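The Second Life of a White Box

When I moved to Clumbridge in March, the flat had no kitchen machines. I bought a used microwave from a shop near the station, and the man there wrote a guarantee of 3 months on the back of the receipt. I had never owned a repaired thing before. Where I grew up, you kept a machine until it died, and then you put it in the cellar.

The shop belongs to Timo Mühlbauer. He learned the trade at Brinkmann, a dealer in Hirnley who closed his workshop and kept only the sales floor. Mühlbauer took over the spare parts, 56 boxes of them, and with those he began.

His customers are students, pensioners, and lately also families who could pay for new. The door is what they judge first, he told me. If it closes with a good sound, they believe in the rest.
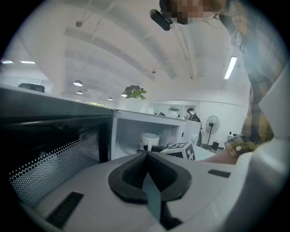

Pascal Hellwig sees it differently: people do not come for the sound of a door, they come for the price, and when new machines become cheap again they will go away. He may be right. A simple new microwave costs today hardly more than two hours of a repairer's work, and the hours are the part which cannot become cheaper.

Still, the shop sells. I sat there for two afternoons on a stool beside the counter and listened. A woman wanted to know if her machine was worth the repair. Mühlbauer said no, and she thanked him and bought a kettle. A young man brought back a toaster and got another one without discussion. Between the customers there was a lot of telephone, mostly about fuses and door seals.

Washing machines are the harder business - they are heavy, the stairs in the old town are narrow, and a worn bearing is seldom worth the work. For these he sends people to Astis, a small firm with a van and a lift.
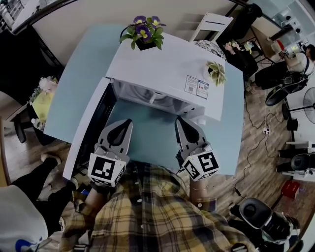 What the town could do

The council in Clumbridge pays 3,000 a year towards a repair day, held on the square when the weather allows it. The money covers the tent and the insurance. Mühlbauer would like it to be used for an apprentice, even if only for a part of the wage. He has asked twice in writing and the answer was friendly.

My microwave is still working, by the way. The guarantee is long over, but I have kept the receipt in the drawer with the spoons.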